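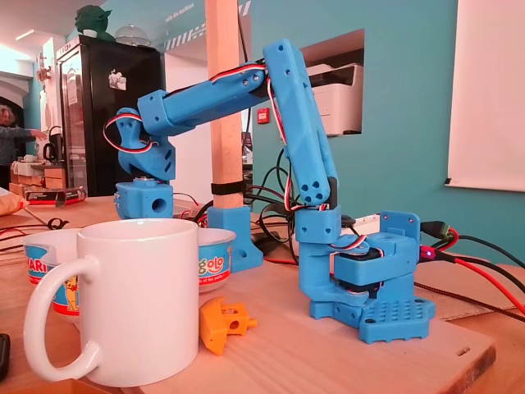 Room 811, Clinmont Building: Snack Table and Refrigerator Check

February round. Filled in while walking the room with a clipboard and, I confess, a growing appetite. Each line is marked OK, FIX or WATCH. OK means carry on as you are, FIX means please do it before the next round, and WATCH means I'd like to look at it again with you. I've written more under some lines than the form has space for, so the comments run on a little. Thank you all for being so welcoming about it!

PART 1. THE TABLETOP

1.1 Surface sound, no splinters or lifted edges
OK
Comment: I ran a hand along the front edge and both ends and it's a pleasure of a table, that light wood makes the whole room feel brighter. Please keep using the soft cloths from the Trendham box. The green scouring pads belong at the sink, and I'd hate to see this surface go dull the way the one on the floor below did.

1.2 Holes and gaps in the surface
WATCH
Comment: There is a small round hole drilled into the tabletop near one side. It does no harm, but crumbs and coffee find their way to holes like that, so give it a wipe with the corner of the cloth when you do the rest of the table. Whether you'd like a plug for it is up to you. I have no strong feelings and will happily bring one up if asked.

1.3 Drinks kept clear of cables and plugs
FIX
Comment: I say this as a person who has tipped a full cup of tea into a power strip and had to explain it to an entire office. The white mug was out on the same tabletop as the cables, and although it was toward the front, I'd be much easier in my mind if mugs had a spot of their own. A tray would do nicely. There are two spare ones in the cupboard under the sink, and either would hold a few mugs without crowding anyone.
Turning the handle so that a passing sleeve won't catch it is a good habit too. A big loop handle is lovely to hold and very easy to hook.

1.4 Food containers closed, or cleared when finished
FIX
Comment: Two little white dessert cups were standing behind the mug, the ones with the blue and red printing (I was rather taken with the cartoon bear). Anything like this that still has dessert in it goes in the refrigerator, and anything finished goes in the recycling after a rinse. I didn't go poking into them, so I'll leave it to whoever set them down to decide which is which.

1.5 Small loose parts kept away from food and drink
FIX
Comment: A small orange piece with holes in it was lying in front of one of the dessert cups. It needs a dish or a lidded tub of its own, well away from anything a person might eat or drink. I'm thinking partly of the piece getting lost, as small pieces do, and partly of somebody reaching for a snack with their eyes on their phone.

1.6 Table wiped down daily, sheet initialed
OK
Comment: The sheet is up to date, and somebody has been drawing a small sun beside each entry. Please don't stop.

PART 2. CABLES AND POWER

2.1 Cables run tidily and off the eating area
FIX
Comment: There's a fair tangle of black cable toward the wall, and red and black ones trailing off across the table to the side. Please gather the slack and strap it. The hook-and-loop straps in the supply drawer are much kinder than zip ties, and you can undo them again when you change your mind. Start at the wall end and work forward, going slowly, and don't tug on anything to find out where it goes. Follow it with your fingers instead.

2.2 Connectors fully seated, no bare wire
OK
Comment: I looked at every connector I could reach without moving things and didn't find any bare wire. If you ever do find some, leave it alone, keep people back and call the front desk.

2.3 Power lights and switches understood by the people in the room
WATCH
Comment: There's a tiny red light glowing on the table. I'd like everyone who eats in here, including the folks who only drop in for a cold drink, to know which switch goes with what. A label on the plug in plain capital letters is all it takes. I asked three people which plug was which and got two answers, both given with great confidence.

2.4 Outlets not overloaded, no strip plugged into a strip
OK
Comment: Much better than last time, and I could tell someone had taken trouble over it. The refrigerator has an outlet to itself, as it should.

PART 3. THE REFRIGERATOR

3.1 Door closes and seals
OK
Comment: The black one with the glass door. I did the slip-of-paper test along the seal and it gripped all the way around. One of the nice things about a glass door is that you can choose your drink before you open it, so please do!

3.2 Glass clean and free of cracks
OK
Comment: Some fingerprints, nothing worse. Spray the cloth first and then wipe, so the cleaner doesn't run down into the seal.

3.3 Items on top stable and not too heavy
WATCH
Comment: I would never ask you to take Yoda down. He looks very much at home up there, and I gather the room would not forgive me. The clear glass dome is the one I'd like you to think about, as a firm push on the door might walk it toward the edge over time. A few dots of museum putty underneath would settle it, and Brekon Hardware on the corner keeps that by the register. While you have the packet open, a dot for Yoda wouldn't hurt either.

3.4 Labels and stickers readable
OK
Comment: The small white sticker on the door can stay where it is. If you add a contents list, put it at eye level and keep it short, or people stop reading it.

3.5 Contents dated, old food removed
FIX
Comment: There was a Bakalis Bakery box on the bottom shelf with no date on it. I'm told it was somebody's birthday and I'm sorry to have missed it. Please write the date on the lid with the marker that hangs by the sink, and let the last few slices go to a good home before the week is out.

PART 4. GETTING AROUND THE ROOM

4.1 Path from the door to the refrigerator clear
OK

4.2 Spills kit present
WATCH
Comment: Present, though low on paper towels. I've put in a request for more, so go easy on what's left until they come up.

4.3 Fire extinguisher tag current
OK
Comment: The tag was turned toward the wall, so I've turned it back around. It should be readable from the doorway.

Items marked FIX can be ticked off on this same sheet and left in the tray at the front desk. If any of it seems fussy or doesn't suit how you use the room, leave me a note in the margin and I'll come up and we can look at it together, preferably near coffee time.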